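Flusto Cron Watcher
Scheduled job monitoring for small teams with too many scripts

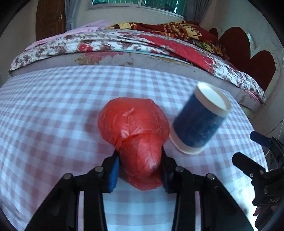
SERVER TOOLS / SCHEDULING

Every company has a machine in a corner running a script that a departed colleague set up to run at 2 a.m. The script does something important. It used to send an email when it failed, until the mail server was replaced. Flusto Cron Watcher was written for the people who inherit that machine.

It keeps a list of your scheduled jobs, knows when each one is supposed to start and finish, and makes a fuss when one doesn't. It works with cron, systemd timers and Windows Task Scheduler, and with anything else that can call a web address when it's done.

What it does

Each job gets a check-in address. Add one line to the end of your script, and the job reports in when it finishes. Add a second line at the top and you also get run times, which is how one customer learned that their nightly backup had been finishing in four seconds since May. It was backing up an empty folder, very reliably.

If a job is late, Flusto waits out whatever grace period you set and then alerts you by email, text message or webhook. If it's still late, it alerts the next person on the list. You choose the order. We suggest talking to the next person first.

Discovery

The agent reads the crontabs and task lists on a server and shows you what's there. It doesn't change anything. On a server that has been up for a few years, set aside some time for this, and possibly a snack. You can mark each job as watched, ignored or "ask someone." The third list tends to be the longest.

Time zones

Schedules are stored with their time zone, and daylight saving changes are handled per job. A job set for 2:30 a.m. on the night 2:30 a.m. doesn't exist will be flagged a week ahead, while you can still do something about it.

Editions

Roma: up to 18 jobs, one user, email alerts only. Free. There's no trial clock and we don't ask for a card.

Pintér: up to 175 jobs, ten users, all alert types, run time history for a year. $229 per year.

Celtport: unlimited jobs, unlimited users, runs entirely on your own hardware. $532 per year. This is the one to get if your security department reads contracts.

The names were the only ones we could all agree on. They don't stand for anything, and support can't explain them either.

Requirements

The agent runs on any current Linux distribution and on Windows Server 2016 or later. It needs outbound HTTPS and very little memory. Celtport also needs a PostgreSQL database, version 12 or newer, which you will have to look after yourself. Root access is needed for discovery on Linux – check-ins work fine without it.

What it doesn't do

It won't restart a failed job. We tried that in an early version and it turned one bad invoice run into six. It also won't read your script and tell you whether it's any good. If the script says it finished, Flusto believes it, though you can set a minimum run time or pass along an exit code if your scripts have let you down before.

There is no dashboard for the big screen in the lobby. People ask. You can make one from the status feed, and several customers have, and the boxes on it are green nearly all day.

Recent changes

Version 3.4, released 25 December 2023, because Meenakshi Malhotra had the quiet office she'd been waiting for:
– Grace periods can now be set by job group
– Alerts can be paused during maintenance and will un-pause themselves
– The "ask someone" list can be exported to a spreadsheet
– Fixed a bug where the job that checks for late jobs could itself be late

Support

Write to us from the Help menu. Pintér and Celtport customers get a reply within one business day. Roma users get one too, usually, but it isn't in writing anywhere except here.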